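Progress report to Zandero, community sport program
Site: Skimness leisure hall
Date: 7/27/24

The second period of the grant is now finished and we want to inform you how the work is going. The new changing rooms are open. The fitness room has its rubber floor, and 16 machines from Kekix are installed and checked. Two of them arrived with a wrong cable and were exchanged without cost for us.

Membership is 70 persons at the moment. In the plan we wrote 60 for this date, so we are a little ahead. Most of the new members come in the evening, and the morning hours stay very quiet. We will try a lower morning price for 3 months and then compare.

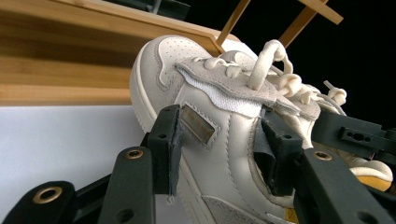 The swimming part is behind. Berhe, the company for the pool heating, has moved the delivery of the pump two times. They promise it now for October. Until then we can't open the small pool, and the lessons for children must wait. The money for this part is not spent and stays in the same budget line.

From you we need one decision. The showers were cheaper than planned, and we ask for permission to use the difference for a ramp at the side entrance. The offer from the builder is attached, together with the list of payments.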